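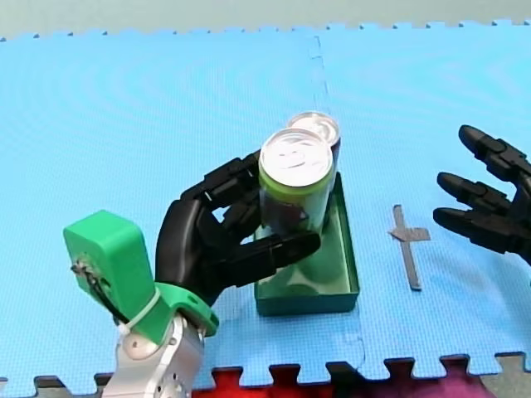

Canned Drinks Check: Receiving, Shelf and Tray
Kadisus Snack Room, Irkdale building
Form 3, January revision

Print it, clip it to the shelf, write on it. Last time the sheets came back with so many good comments in the margins that we typed them up and put them under the items. Keep them coming! If you are new to the check, read the comments first and the items second, it goes much faster that way.

Mark each line OK, FIX or N/A. A FIX needs a word or two so the next person knows which shelf or which tray you mean.

Part A. Delivery

A1. Outer wrap is whole and dry. ____
A2. Count on the slip matches the count on the cart. ____
Comment: The January slip said 232 cans and the cart had 232 cans. A perfect match on a mixed load, and the whole sheet came back without a single FIX in this part. Lovely.

A3. No sticky spots on the bottom of the wrap. ____
Comment: Run a dry paper towel along the seam. It picks up a slow leak well before your eye does.

A4. Date code can be read on at least one can per pack. ____
Comment: Codes are usually on the base, so yes, you do have to turn one over. Use the flashlight in the drawer under the Venter cart, the overhead lamp is no help with dark print on silver.

A5. Cart wheels locked during unloading. ____

Part B. The can itself

Pull cans from the front, the middle and the back of each row. The back row is where the interesting ones live.

B1. Lid is flat. No bulge, no lifted center. ____
Comment: A swollen lid goes straight into the lidded bin. Don't press on it, don't shake it, and please don't open it to see what happens.

B2. Tab lies flat and the opening is still sealed. ____
Comment: Look from the side, down at eye level with the rim. A tab that has been nudged up shows right away against a flat lid. Such a simple trick and it catches almost everything.

B3. Rim is round all the way. No flat spot, no kink in the seam. ____
Comment: Seam dents are the ones to care about. A shallow dent in the middle of the body with no crease can be marked "use first." A dent that touches the top or bottom seam comes off the shelf.

B4. Body has no sharp crease. ____
Comment: Run a thumb down the side. If your nail catches in the fold, pull the can.

B5. No rust at the rim or around the base. ____
Comment: Wipe first! Two cans were pulled last time for "rust" that was dried cola.

B6. Label print is readable: name, volume, ingredients. ____
Comment: We carry some imported cans now, and this line takes a little longer with them. It's worth it. I had so much fun reading these that I nearly forgot to tick the boxes.
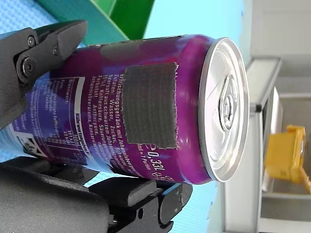 Item B6: imported blackcurrant drink on its side, tab closed, ingredients and nutrition table in German, volume marked 0,33l.

B6a. Imported cans: translated card is on the shelf edge. ____
Comment: Start with the words people ask about. Wasser is water and Zucker is sugar. Schwarze Johannisbeere is blackcurrant, Farbstoff is coloring, Kohlensäure is the fizz, and Säuerungsmittel is the thing that makes it tart. Anthocyane are plant colors, the same family that turns your fingers purple when you pick berries. A purple can for a purple berry, I do like it when the outside gives you a fair warning.

B6b. Volume on the card is written the way our guests read it. ____
Comment: The comma in 0,33l is a decimal comma, so the card should say 0.33 liters, or 330 milliliters if there is room. One of our old cards had lost the comma and promised 33 liters. Fixed now.

B6c. Energy figures copied with the right unit. ____
Comment: Nährwerte is the heading for the nutrition table. Both kJ and kcal are given, as in 187 kJ and 45 kcal on the purple can. Copy the kcal, and copy the amount it goes with too. A figure for 100 ml and a figure for the whole can are two very different numbers, and people watching their sugar need to know which one they are looking at.

B6d. Tape, stickers or fabric patches do not hide the ingredients. ____
Comment: The purple can has a dark gray patch stuck near its top, right over part of the ingredients text. Any can like that is marked FIX under this line and stays off the guest shelf. If there is a second can of the same drink, take the wording for the card from that one. Don't guess at the covered words.

B6e. Deposit mark noted, if there is one. ____
Comment: Write "mark present" and leave it there. We can't refund a deposit from another country, and the return machine downstairs will hand the can back to you.

Part C. Shelf and cooler

C1. Oldest date in front. ____
C2. No can stored on its side on an open shelf. ____
Comment: They roll! The lower shelf has a small tilt toward the door, and one lemon can made it all the way to the coat hooks.

C3. Cans kept off the floor and out of direct sun. ____
C4. Cooler door closes by itself from halfway open. ____
Comment: New hinge from Deltivine went in, and what a difference. It shuts with a soft little thump now. Still test it each time.

C5. Nothing frozen at the back wall of the cooler. ____
Comment: Keep a hand's width between the cans and the back wall. A frozen can may bulge and then look normal again after it thaws, so if you find ice on one, it goes in the lidded bin with the B1 cans.

C6. Shelf load within limit. ____
Comment: The plate on the big rack says 600 pounds for the whole rack. Heavy cases go low all the same, your back will thank you.

Part D. Trays and mats

D1. Tray is flat, with no crack in the rim or corners. ____
Comment: Set the tray on the mat and push down on one corner. If the other side lifts, it's warped and it goes to the craft shelf, where trays have a very happy second life.

D2. Tray surface is clean and dry before cans go on it. ____
Comment: A wet can on a smooth tray slides like a puck. Dry both.

D3. Tall items in the middle of the tray, nothing standing on the rim. ____
D4. Foam puzzle mats locked together at every tooth. ____
Comment: Walk the seams with your fingers. A single lifted tooth is enough to tip a tray.

D5. Mat wiped down, including the joints. ____
Comment: Sugar gets into the joints and stays there. Pull two tiles apart once a month and have a look, it is oddly satisfying to clean.

D6. Mat has no tears and no permanent dents where a tray will stand. ____

Part E. Cleanup and the bin

E1. Lidded bin emptied and rinsed. ____
E2. Empty cans drained before they go in the recycling bag. ____
Comment: Upside down on the sink rack, long enough for the last drops to come out.

E3. Spill kit complete: towels, gloves, bag, wet floor sign. ____
Comment: The towel roll starts at 1,000 sheets and we went through a good part of it, so please write it down when you open a new one. I'd love to see this line all OK next month.

E4. Can tally on the door updated. ____

Items marked FIX: ________________________
Shelf or tray: ________________________
Checked at (time): ________
Initials: ________

Leave the finished sheet in the blue folder by the cooler. Blank copies are behind it.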